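Café Service Basics – Handout 5: Cups, Holders, Counter Setup
Instructor: Kendra Chisholm. Lab help: Arnout De Graaf

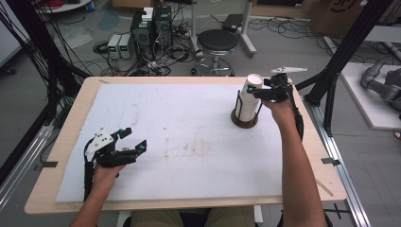
Paper cups go in the holder upside down. Rim down, base up. Always. Keeps dust off the inside, and the next person lifts it by the base, not the lip.

Holder types we covered
Wire or bar holder, open sides – easy to see how many are left, easy to wipe. Needs a steady base. Set it down flat before loading.
Tube dispenser – wall mounted, cups pull from the bottom. See chapter 2.
Open stack on the counter – don't. Amber asked about closed sleeves, those are fine until opened.

Loading
Wash hands first. Hold the cup near the base, turn it over, lower it straight down between the bars. If it catches on a bar, lift and start over, dont push. A bent rim leaks under the lid.
Same size only in one holder. Mixed sizes jam.

Where it goes
Back of the work surface, on the side of your pouring hand. Volker had his in front during practice and kept reaching over it. Leave the middle clear for pouring.
Soft mat under everything is ok for practice. At a real counter use the rubber one, foam marks up fast and is hard to get clean.

Stock sheet
Cenden site used 1,302 cups in November, 354 of them the small size. Work out the large for next time (they only carry two sizes). Show your subtraction.

To do
Read the Privau case, first half only.
Practise unloading with the left hand too – we will check this.
Bring your own towel. Genivaldo has the spare lids, ask him befor class if you need any.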